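Carpet tile

Carpet tile, also called modular carpet, is a textile floor covering made in separate pieces and laid edge to edge to cover a floor. It is used mainly in offices, schools, airports, hotels and meeting rooms, and to a smaller extent in homes. Each tile has a pile surface bonded to a stiff backing that is heavy enough to hold the tile flat with little or no adhesive. The main difference from broadloom carpet, which comes in wide rolls, is that a single tile can be lifted and replaced without disturbing the floor around it.

Construction

Most carpet tile is tufted. Yarn is pushed through a primary backing by a row of needles, forming loops that are either left whole (loop pile) or sheared open (cut pile). Loop pile is more common in commercial work, where it resists crushing under chairs and foot traffic. The underside is coated with a precoat, usually latex, that locks the tufts in place. A thicker secondary backing is then applied and the finished sheet is die-cut into tiles.

Nylon is the usual face fiber. Polypropylene is cheaper and resists many stains but recovers poorly after being crushed. Polyester and wool blends are also made. Yarn may be solution dyed, with pigment added before the fiber is formed, or dyed after spinning. Solution-dyed yarn holds its color better under strong light and harsh cleaners.
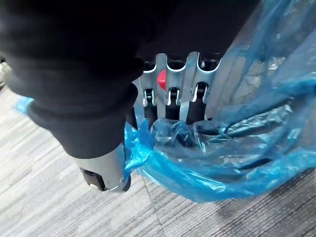

Backings are made from bitumen, polyvinyl chloride, polyurethane or polyolefin compounds. A layer of glass fiber is often set inside the backing to limit growth and shrinkage as the room temperature changes. Tiles without such a layer may cup (edges rising) or dome (center rising), and both faults become worse if the tiles are laid before they have reached the temperature of the room. Cushion backings add a layer of foam or felt, which softens the step and lowers impact noise to the floor below.

Sizes and formats

Square tiles are the standard format, although long narrow planks and hexagons are also sold. Squares with a side of 50 centimeters are common in most markets. Planks are often 100 centimeters long. Tiles from one production run carry a dye lot number, and installers are advised not to mix lots within a single open area, as small differences in shade show clearly at the seams.

Laying patterns

The direction of the pile is marked on the back of each tile with an arrow. The arrows are followed according to the chosen pattern:

Monolithic: all arrows point the same way, and the floor reads as close to a continuous carpet.

Quarter turn: each tile is rotated 90 degrees from its neighbors, giving a checkered effect.

Ashlar: arrows point the same way, but each column is offset by part of a tile's length.

Brick: similar to ashlar, with the offset made along the rows.

Random: arrows are ignored. Only tiles designed for this method give an even result.

Striped and linear designs are sensitive to the choice of pattern. In a monolithic layout, a small error in squareness builds up across the room and the stripes drift out of line. Ashlar and brick layouts hide such errors better.
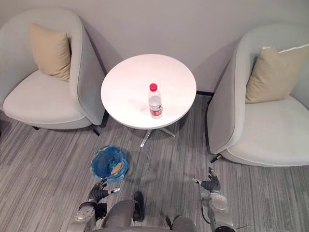 Installation

The subfloor must be clean, smooth and dry. Moisture in concrete slabs is a frequent cause of failure, as it can soften adhesive and leave tile edges loose. Work starts from two chalk lines snapped at right angles near the middle of the room, placed so that the cut tiles along opposite walls are of similar width and no smaller than half a tile.

Tiles are held by one of three methods. Pressure-sensitive adhesive is rolled over the floor and left to become tacky, after which tiles can be set and later lifted. Adhesive tabs join the corners of adjacent tiles without bonding them to the floor. Loose laying depends on the weight of the tiles, with glue applied only at the perimeter and at set intervals across the room. Joints should be tight but not compressed. Installers check this by measuring across a run of tiles and comparing the result with the figure given by the manufacturer.
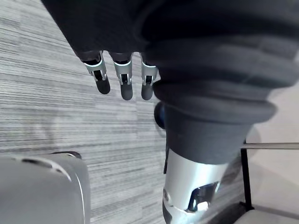
Wear and maintenance

Wear is concentrated at entrances, in corridors and under desk chairs with casters. Dry soil is the main cause of fiber damage, and regular vacuuming removes most of it. Hot water extraction is used for deeper cleaning, at intervals that depend on traffic. Too much water can reach the joints and weaken a water-based adhesive.

Worn tiles may be exchanged with tiles from low-traffic areas of the same room - a practice known as rotation - or replaced from spare stock. New tiles set among old ones usually look brighter for a time. Patterned and multicolored designs make the difference less noticeable than plain ones.

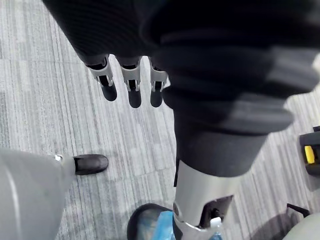 Gray striped carpet, apparently laid in tiles, with faint seams.

Disposal and recycling

Used carpet tile is difficult to recycle, as the face fiber and the backing are different materials firmly bonded together. Some plants shear the pile from the backing and process the two streams separately. Tiles in good condition can be cleaned, sorted by shade and sold for reuse.

See also

Broadloom carpet
Raised access floor
Tufting
Underlay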